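Drakel · hilo

1/ Hilo sobre cómo doblar punto grueso para guardarlo en cajón o en balda. Sin filosofía del orden, solo medidas, secuencia y fallos habituales. Me lo pedisteis varios después del hilo de las camisas.

2/ Alcance: jerséis y chaquetas de punto, lana o mezcla, galga gruesa o media. Para merino fino vale casi todo, pero el paquete queda más bajo y hay que ajustar el último doblez. Para acrílico con mucho volumen, lo comento en el 14.

3/ Por qué no percha: el punto cede por su propio peso. El hombro toma la forma de la percha y el largo aumenta. En una chaqueta abierta, además, los delanteros se descuelgan de forma desigual. Doblado, la carga se reparte en toda la superficie.

4/ Superficie de trabajo. La cama va mejor que la mesa en prendas grandes: cabe la manga extendida completa y la tela de la colcha frena un poco el deslizamiento. Inconveniente: el colchón se hunde si os apoyáis con la rodilla y arrastra la prenda. De pie, al lado, y sin apoyarse.

5/ La colcha, lisa en la zona de trabajo. Una arruga debajo del jersey se nota en la mano como si fuera del jersey y se acaba corrigiendo lo que no es. Con colchas estampadas cuesta más ver los bordes de una prenda estampada; con una prenda lisa no hay problema.

6/ Paso uno: extender. Delantero hacia abajo, mangas hacia fuera, a 90 grados del costado o lo que permita el patrón. Se alisa desde el centro hacia los puños, con la palma, nunca tirando del puño. El canalé estirado tarda en recuperar.

7/ Comprobar la sisa antes de seguir. Es donde se acumula tejido y donde se forma el pliegue que luego no deja que la manga asiente. Se levanta el hombro, se suelta, se vuelve a alisar. Diez segundos.

8/ Paso dos: manga sobre la espalda. Primer doblez vertical a un tercio del ancho, manga incluida. La manga sobresale por el otro lado, así que se quiebra hacia abajo, paralela al costado. El quiebro va a la altura del hombro – si baja, abulta en mitad del paquete.

9/ Paso tres: repetir en el otro lado. Los dos puños tienen que quedar por dentro del contorno. Si asoma una esquina de la capa de abajo, se mete ahora. Después de doblar a lo alto ya no se corrige, se disimula.

10/ Paso cuatro: de abajo arriba. Para balda, un doblez por la mitad. Para cajón en vertical, tres partes. El canto grueso, hacia quien abre. Es el que se agarra bien y el que no se deshace al sacar la prenda.

11/ Medidas de mi armario, por si sirven de referencia: balda de 48 por 48 cm, o sea 2.304 cm² útiles. Paquete doblado de unos 33 cm de largo. Caben 2 pilas si no me empeño en hacerlas anchas. Antes metía tres y la del medio salía siempre arrastrando a las otras.

12/ Altura de pila: la que permita sacar el de abajo sin levantar el resto con la otra mano. En punto grueso eso es poca altura. Los más pesados abajo, los de cuello vuelto arriba, con el cuello sin doblar.

13/ Fallos que veo repetidos:
– doblar con la prenda recién quitada, aún caliente. Mejor dejarla airear hasta la mañana siguiente.
– alinear por el cuello. Se alinea por los hombros; el cuello se mueve.
– apretar el paquete para que parezca más plano. Marca el pliegue y al día siguiente vuelve a su altura.

14/ Acrílico voluminoso: no insistir. Doblez a lo alto una sola vez y a una caja. La mía es una Wirndale de tela, correcta, con la tapa algo floja. Probé también los separadores Skirnance para la balda y los quité: el punto se engancha en el canto.

15/ Punto crema sobre la colcha de flores:

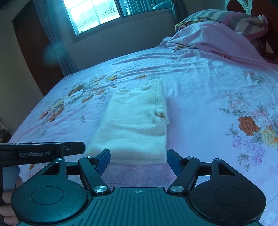
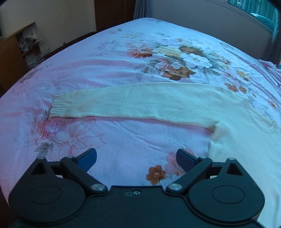

Última modificación: sábado, 19:42

16/ Sobre la manga extendida: puño de canalé fino, con el borde apoyado en la colcha, y el tejido recogido en la unión con el cuerpo, que es lo del punto 7. Ahí hay que alisar antes de cerrar nada.

17/ Sobre la prenda plegada: le queda un pellizco en el lado derecho y una esquina de la capa inferior fuera. Es lo del punto 9. Para uso diario lo doy por válido; para guardar hasta octubre, lo desharía.

18/ Preguntáis por la tabla de doblar Oshima. Sirve para camisetas. En punto grueso la lama central no vence el volumen y el doblez lateral se abre al retirarla. Un cartón rígido del ancho deseado hace lo mismo – se pone en el centro de la espalda, se dobla encima y se saca por abajo.

19/ Antipolillas: cedro o lavanda, en bolsa, sin contacto directo con prendas claras. El aceite mancha. Revisar a mitad de temporada.

20/ Queda pendiente el hilo de las chaquetas con cremallera, que tienen otro orden de dobleces. Si alguien guarda el punto enrollado y le funciona en balda abierta, que ponga medidas de la balda y del rollo.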